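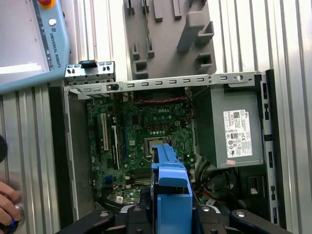 Search this site
Type and hit enter

Come take old computers apart with me (paid, part time, no experience needed)

Posted in August by Amado Padilla
14 shares | 3 comments

Hi everybody! I'm looking for 2 people to join me at the Cadham bench this fall, taking retired desktop computers down to their parts and sorting what comes out. If you were the kid who unscrewed the back of the radio, keep reading.

So what's the job? We get office desktops by the pallet, mostly from schools and a couple of insurance offices. The last pallet load took us to 181 machines waiting on the shelves, and I'd love to see the back wall again before the holidays. You lay a case on its side, get the cover off, and work your way in. Drives first, then memory, then cards, then the processor if there's one left in the socket (plenty of them show up already picked over). Wires get bundled by type. Motherboards go in the flat bins, face up please, and the bare steel case goes out to the cage by the loading door.

A lot of what comes in is Dell, so you'll learn those layouts pretty fast. I can't promise the same for the oddballs. There was one last winter with a bracket held in by a screw I still haven't found a bit for, and it's sitting on my windowsill if you want a try at it.

You'd work with me and Asger Kragh, who does the testing. Anything that might still be good goes to Asger, and what passes gets built back up and sold in our little store on Windell Street. Please don't throw his "maybe" bin in with the scrap. I did that once and I've been hearing about it ever since.

What I'm after: somebody patient with small screws, okay with standing for a good part of the shift, and able to lift a full tower without hurting themselves. Sheet metal edges are sharp, so you'll wear gloves for the case work (we have them in all sizes, and they're decent ones). You do need to be 18 or older. Reading a part number and writing it on a label is about as much paperwork as you'll see. If you already know your way around a motherboard, great, but I've taught people who had never opened a computer, and by the second week they were telling me where I'd left the drive screws!

Shifts start at 8:30 in the morning and finish by 1, three days a week, and we can talk about which three. Pay is $19 an hour, with a paid training week at the start. There's a bus stop right across from the Panganiban bakery, and from there it's a short walk to our side door. Parking is free but tight.

To apply, send me a few lines about yourself through the contact form, or stop in at the store and ask for Amado. A résumé is fine if you have one handy. I'd much sooner hear about something you took apart, and whether it ever went back together. I'll call people in for a try-out at the bench, roughly 60 minutes, and yes, you get paid for that too. Wear closed shoes and bring your reading glasses if you use them.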